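I've had an old desktop tower sitting in the cupboard since we moved, and last week I finally got around to opening it up. It was going to go to the e-waste depot, but my neighbour Kiprono Shirima is after something for his kids to type their homework on, and I said I'd see what mine was good for before I tossed it.

The outside didn't look like much. There were scuffs on the case and the usual label with print so faded I had to hold a torch to it. I laid it on its side and took the panel off. There was a fair bit of dust, mostly in the corner by the front fan, and a dead moth. I did the first pass outside with a paintbrush and the blower from my camera bag. If you do this with a vacuum cleaner, hold the fan blades still with a finger so they don't spin.

After that I started on the parts.

The memory was what I cared about most. These machines are slow mainly because they were sold with very little of it, and it's the cheapest thing to fix. To get a stick out you push the latch at the end of the slot outwards and the stick lifts a few millimetres. Then it comes straight up. Don't rock it from side to side. Going back in, line up the notch first and press down on one end and then the other until the latch comes up by itself. I've had computers refuse to start more than once and it has nearly always been a stick that wasn't all the way down.

I wiped the gold contacts with isopropyl on a lint-free cloth and let them dry while I had a cup of tea.

The processor was next. The old thermal paste had gone to something like dry clay. I softened it with more isopropyl and it took 20 minutes and a pile of coffee filters to get the metal back to its proper colour. Coffee filters are good for this as they don't leave fluff. A new tube of paste from Menon, the parts shop near the station, was the only thing I'd bought at this point.

The coin battery is worth changing while you're in there. If the clock resets every time you pull the plug out, the battery is flat. It costs next to nothing at the supermarket.

I didn't touch the inside of the power supply and you shouldn't either. If it's noisy or smells, replace the whole unit.

The old hard drive was 233 GB by the computer's own reckoning, and a fair whack of that was photos I'd thought were gone. I copied them off, wiped the drive and put in a 470 GB solid state one that Peter Kuruc had left over from his own upgrade. He wouldn't take money for it, so I owe him a carton.

Still to do: find a keyboard with all its keys, and work out what the spare cable is for. Kiprono says there's no rush. I'll put up another post once it's been running for a week or so.
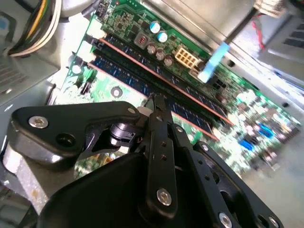
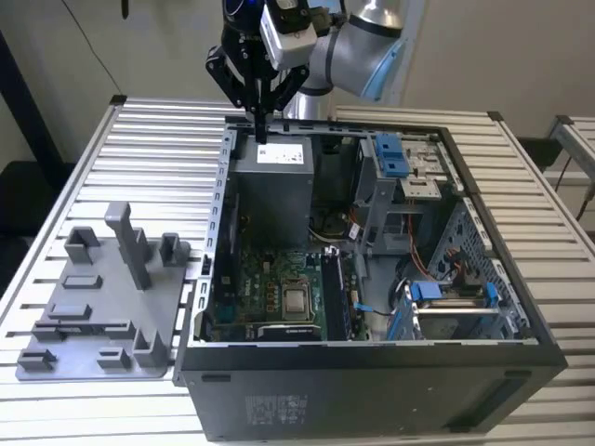

The two memory sticks in their slots (first photo), and the tower on its side with the panel off and the processor uncovered (second).

Contact | © Mistow Notes | Back to top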